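Skript zum Abendkurs Heimrobotik, Teil 24: Tragen zu zweit
Liesl Egger

So, heute geht's ans gemeinsame Tragen! Unser Projekt Ilska läuft ja bei mir zu Hause zwischen Bett und Stativ, und die lange mintgrüne Platte ist mein liebstes Übungsstück (sperrig, gerade Kanten, genau richtig).

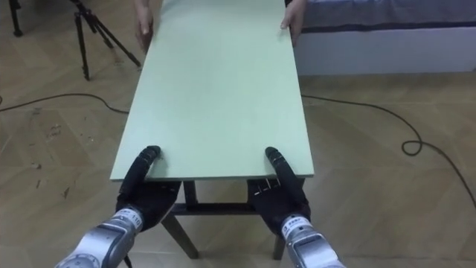

Gerechnet wird im Koordinatensystem der Platte, das spart euch viel Ärger mit den Vorzeichen. Beide Arme bekommen denselben Sollwert, die Kraftregelung läuft getrennt. Mein Grenzwert pro Hand: 30 Newton.

1. Griff: Ein Finger kommt oben auf die Platte, die übrigen fassen unter die Kante. Der Mensch hält am anderen Ende.

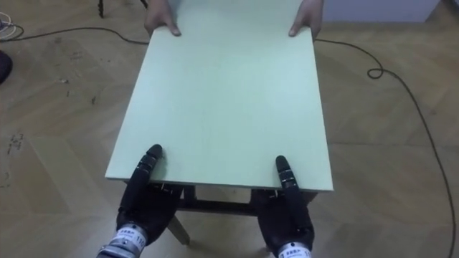
2. Nachgiebigkeit: in der Höhe weich einstellen, quer deutlich steifer. Und bitte die Werte mitschreiben, ich hab meine vom Januar verschlampt! 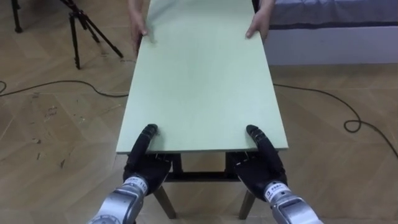
Wer führt eigentlich beim Tragen?
Bei Ilska der Mensch, der Roboter folgt den gemessenen Kräften an den Handgelenken.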